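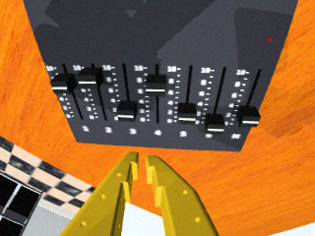 According to Tutent, the fault never touched a real motor, so calling it a safety matter is a stretch. Fair enough. But the policy was two weeks from going onto one.

The job was dull on purpose. Simulated arm, seven faders, push the one you're told to, leave the others alone. Tutent ran 2000 episodes overnight at its Nenach office and the morning report came back clean. Too clean. Contact force flat at zero in 63 of them. Fingers right in among the knobs, supposedly, and not a newton logged.

First guess, bad sensor model. Wrong. Second guess was Kröger, the physics plug-in, updated in June. Closer. What had happend was a timeout. When the contact solver ran long it gave up and handed back the last good value, and in those runs the last good value was zero. No warning. The force limit sat there waiting for a number that never came.

The room is nothing special. Table, whiteboard, tall dark cabinet, small yellow arm. 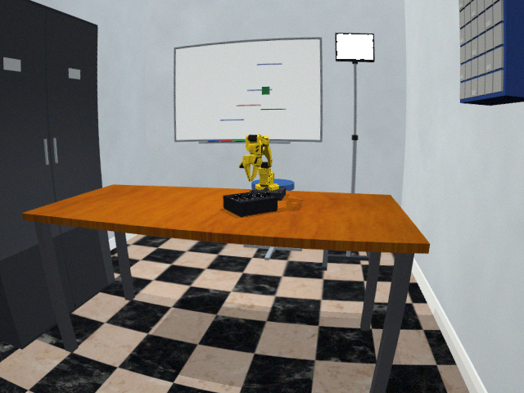 What the stop did

Nothing, is the short version. Episode 2242, from a later batch, is the one they replay for visitors. Arm told to back off, arm keeps pressing, stop stays quiet. On hardware thats a cracked fader or a finger.

The fix took an afternoon. Stale value now counts as a fault, arm freezes.

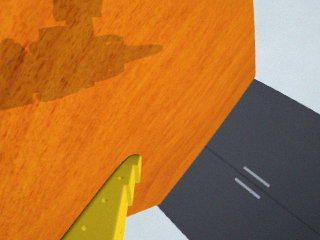 Then they reran 1000 episodes with the solver choked deliberately. Every one halted. Skotby, which was to supply the hardware, wants a second stop wired outside the software anyway. Tutent has agreed. No new date yet.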